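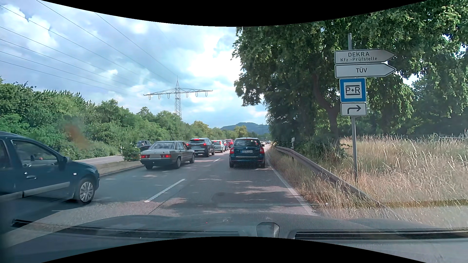 Collecting and Cutting Driving Examples
Handout 2 -- Learning Systems for Road Vehicles

This handout covers how recorded driving becomes examples for the planner you will train in the second half of the course. Read it before the lab. You will need the Collton tools installed on your own machine, and you should have finished the short exercise on timestamps from Handout 1.

What an example is

For this course, one example is a stretch of driving 12 seconds long. It has an input part and a target part. The input is the forward video plus the car's own speed and steering angle. The target is what the driver did next: the path the car followed and the speed along it. Nobody writes the target by hand. It is read from the vehicle log.

The target is cheap to get, and you get a lot of it. It also means the quality of the set depends almost entirely on which stretches you keep. A planner trained on everything the car recorded will mostly have seen a car holding its speed on a clear road.

Why slow traffic gets its own category

Queues are hard for an imitation learner, and students tend to throw them out as dull. Please keep them. In a queue the car's own motion is small and the right action depends on small cues: a brake light going off two cars ahead, a gap opening in the next lane, a driver edging toward the line.

There is a known trap here. In stopped traffic, the best guess for the next half second is nearly always "do what you are doing now." A model can score well by copying its own recent speed and ignoring the video. It will then sit still after the car in front has left. Pratus, the baseline model you will be given, has this fault in its first release, and one of your tasks is to measure it.

To measure it you need moments of change. Tag each of the following when you find one:

Start: own speed goes from zero to moving and stays there for at least two seconds.
Stop: own speed reaches zero.
Creep: the car moves at walking pace without a clear start or stop.
Merge nearby: any vehicle ahead crosses a lane line, whether or not it enters our lane.

A stretch may carry more than one tag. If you can't decide between creep and start, use creep.

Driving for the recordings

Drivers are asked to drive as they normally would, within the law. They should not leave larger gaps for the sake of the recording or change lanes to make the data more interesting. A set full of staged maneuvers teaches the planner to stage maneuvers.

Each run follows a route sheet. The sheets for this course use main roads into town, where traffic builds up on the approach and the speed limit, the lane layout and the signs can change over a short distance. The same approach is driven at several times of day. Two runs on the same road an hour apart can be very different examples, and the set should have both.
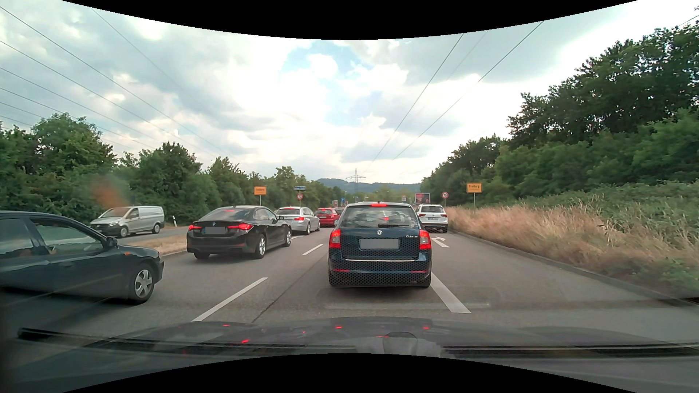 Town entries are worth extra attention when you cut. A sign that marks the start of a town can change the rules that apply, and a lane that has gone straight for a long way may split or gain a turning arrow. Start your stretch well before such a point so that the input contains the approach. If the cut begins after the sign has passed out of view, the model is being asked to follow a rule it was never shown.

Cutting procedure

1. Open the run in Collton and check that video and log are aligned. Find a moment where the car stops. The speed trace and the video should agree. If they don't, fix the offset first and write it in the run notes.

2. Go through the run at double speed and mark points of interest. Don't cut anything yet.

3. Go back and place a stretch on each mark. Put the event in the middle third where you can. Events right at the start leave no input to learn from.

4. Add tags. Add the road type from the menu.

5. Look at the last frame of each stretch. If the event is still going on, shift the stretch forward.

6. Save and export. Exported stretches go in the folder with your group name.

Each group cuts 18 stretches for the lab. At least 14 must carry a start, stop or merge tag. The others can be anything, including plain steady driving -- the model still has to learn that.

Reflections, glare and the hood

Windshield footage has reflections from the dashboard in it, and parts of the car's own hood. Leave them in. The model will meet them whenever it runs, so they belong in training. Reject a stretch only if the road ahead can't be read by a person. Sun and shade patches on the asphalt are also fine and are useful in small numbers, as early models sometimes brake for them.

License plates are blurred in the export step. Check a few of your stretches after export. If you can read a plate, flag the stretch and do not share it.

Splitting the set

Split by run and never by stretch. Two stretches from the same queue share the same cars, the same clouds and nearly the same view. If one is in training and the other in test, your test score says very little. The Pascu script makes the split for you, but it trusts the run number in the file name. Don't rename files.

A stricter split holds out whole routes. We use that one for the final report. Expect the numbers to drop, and report both.

Before the lab

Bring your exported folder and your run notes. Run the Fadovitz checker on the folder and fix anything it lists as an error. Warnings can stay, but be ready to say what each one means. Think about the following, and write a few lines on each:

How would you show that a model is copying its past speed?
Which of your stretches would a second person tag differently?
What happens in your routes that none of your stretches contain?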